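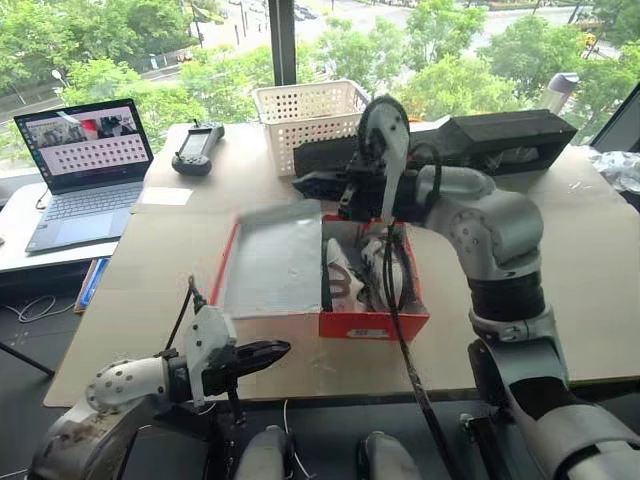 1/ Grand tri des chaussures, épisode deux ! Merci à vous tous pour vos messages d'hier soir, je ne pensais pas qu'un placard d'entrée passionnerait autant de monde (et j'en suis ravie).

2/ On commence par les baskets blanches à lacets foncés, dans leur boîte rouge orangé. Côte à côte, bien serrées dans une moitié de la boîte – j'ai longtemps rangé les miennes n'importe comment, et je retrouvais les bouts tout écrasés au printemps.

3/ Nkrumah Mensah me demandait s'il fallait garder les boîtes d'origine. Moi je dis oui, si elles ferment encore bien ! Chez Setlow on en vend de très jolies, transparentes, mais à 17 euros pièce je préfère garder mon carton et écrire la pointure dessus au feutre.

4/ Avant de ranger pour de bon : on enlève les semelles, on brosse dessous, on laisse une nuit à l'air. Un peu de papier de soie froissé à l'avant, jamais de journal sur du blanc, l'encre finit toujours par passer (ma paire de juin s'en souvient).

5/ Pour les petites choses, lacets de rechange, brosses, chiffons, j'aime beaucoup les paniers en plastique ajourés comme le blanc derrière la boîte. Ça se rince en deux minutes et ça laisse respirer.

6/ Demain matin, les bottes, et là j'aurai besoin de vos conseils : Kathleen Doherty jure par les embauchoirs en cèdre, moi je roule de vieux magazines. Vous faites comment, vous ?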